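Robots learn to ask before they put away the dishes

GRESTEL — A robot that clears a kitchen table without help has been promised more or less continuously since 1993, usually with a delivery date of five years out. A group at the Odera lab has a more modest offer: a robot that knows when it is about to make a mess of things, and stops.

The method, called Gornamard, does not teach an arm any new skills. It sits on top of whatever the arm has already learned and scores each planned move a moment before the gripper closes. If the score is poor, the arm backs off and tries a different approach. If the score is still poor after that, it waits for a person, a habit some readers may wish to see in their roommates.

The lab trained the scoring model on 400 demonstrations guided by human operators, a small diet by current standards. The chores were the ordinary kind, with plates going in a rack and mugs going on a stand. Mugs turned out to be the hard part. A handle has to meet a peg at the right angle, and a gripper that is slightly off will push with great confidence in the wrong direction. 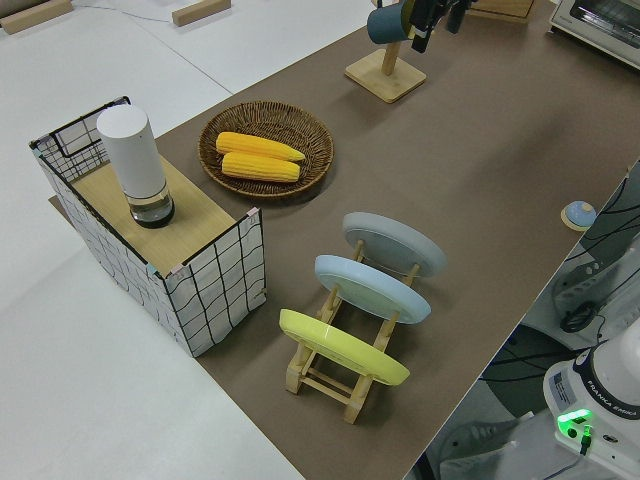 Zarwood, whose own group works on grasp planning, was less taken with the idea and said that stopping is easy to reward and hard to sell, and that a robot which waits for a person has only moved the chore down the hall. The lab's paper concedes something close to this on its last page, in smaller type.

Still, the numbers went the right way. Across the test runs, the arm without Gornamard needed a human rescue 20 times. With it, the count fell to 7, not including the polite pauses, which the authors list in a separate table. Runs also took longer, by roughly a third — the price of thinking twice about crockery.

The next round of tests takes the method to two arms sharing one table. Each arm scores its own moves and also gets a say in its neighbor's, so either one can call a halt. Early trials produced a fair amount of mutual deference, with both arms holding back until an operator stepped in. A tie-breaking rule has been added.

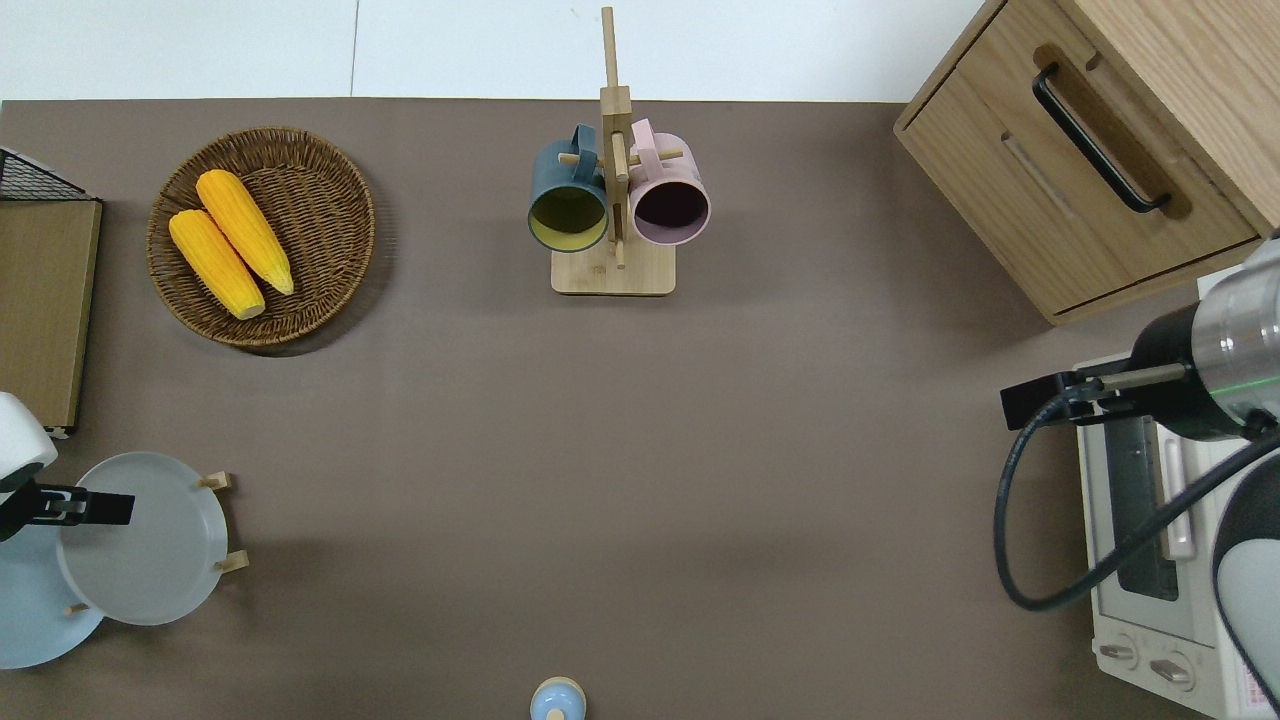 Two arms at work over the kitchen table in the Odera lab.

The code is due out in September. The lab says a version for drawers will follow once the arms agree on who opens them.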